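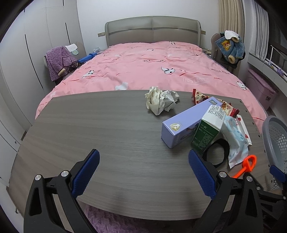

The two-finger gripper with its dark-blue pads, over a table of cartons, packets and crumpled paper.

Soft pads, hard choices: a month with three hand-held grippers

The first thing I learned is that a crumpled ball of paper is harder to pick up well than a carton. A carton has flat sides and tells the fingers where to go. The paper has no sides at all. You close on it, it gives way, you close more, and at some point you are holding it, but you cannot say exactly when this point came.

I spent most of November comparing hand-held grippers, the kind which a person carries and squeezes while a camera on the tool looks down over the fingers. The purpose is to record how a human does a small job, so that later an arm with the same fingers can learn to do it. For this the tool must be good in the hand and also good on the arm, and these two wishes do not always agree.

I had three of them. The Lamis has linked fingers with textured pads, and the linkage arms have large openings cut in them to save weight. The Trudden is a parallel gripper, two straight jaws on a rail. The third comes from a small workshop called Ó Néill, which builds to order and sent me a unit with rubber tips of their own recipe. All three were tried with the same wide-angle camera and the same controller, a Nokeck, in order that only the fingers would be different.

A bedroom is a good laboratory

Many tests of this type are made on a clean white bench, with wooden cubes. I understand why, but no home looks like this. I wanted a table next to a bed, with patterned bedding behind it, curtains, clothes on chairs, and on the table the sort of things that collect there by themselves: boxes, snack wrappers, packets, something round, something orange with a loop on the end. A camera has to find the object among all this, and a person has to reach it without pushing its neighbours to the floor.

With each gripper I made 400 picks, always from a mixed pile, and after every few picks I put the pile back in a new order. I wrote down three results only: held, held but badly, and dropped. "Held but badly" means that the object came up but turned in the fingers, so that an arm would not know any more how to put it down.

What the fingers did

On boxes the Trudden was the best, and it was not close. Straight jaws on a flat carton is what it was made for. When one box leaned over another, I could take the upper one and leave the lower one where it was. With the Lamis I needed to think more about the angle, because linked fingers swing as they close and the tips do not travel in a straight line. After some days my wrist learned this and I stopped noticing it.

With wrappers and packets the order changed. The Trudden pinched the crimped edge or it pinched nothing. The Lamis pads have a slope and a texture, and they gather a soft packet a little before they grip it. The Ó Néill tips were even better on thin plastic, but they stuck to it also when I wanted to let go — I had to shake the tool, and shaking is a terrible thing to teach to an arm.

Rings and loops were a small pleasure with all three. A band that stands on its edge can be taken from the outside, or one finger can go through the middle. I preferred the second way. The controller did not care.

The camera sees the fingers too

I had not thought enough about the view before I began. A wide lens shows the table, the room and also the fingers themselves, and thick fingers hide the object in the last moment, exactly when you would like to see it. The openings in the Lamis arms help more than I expected: you see the table through them. The Trudden jaws are narrow, but the rail above them is a solid bar and covers the near side of everything.

Pad colour matters as well. Dark blue is easy to separate from a grey-brown table, less easy from dark packaging. Ó Néill offers pads in any colour, and next time I would ask for one that no food company likes.

Weight and patience

The maker of the Lamis says its pads last for 1,000 picks, and mine were still sound at 400, although one corner began to lift. The Trudden weighs 800 grams with the camera, and after an hour I felt it in the thumb. The Lamis is lighter, and I could work with it from after breakfast until lunch with only short pauses.

If your work is boxes, buy the Trudden and rest your hand often. For a table like mine I would take the Lamis, and I have asked to keep it until the end of December. The ball of paper, for those who wonder, was held badly more often than any other object, by all three.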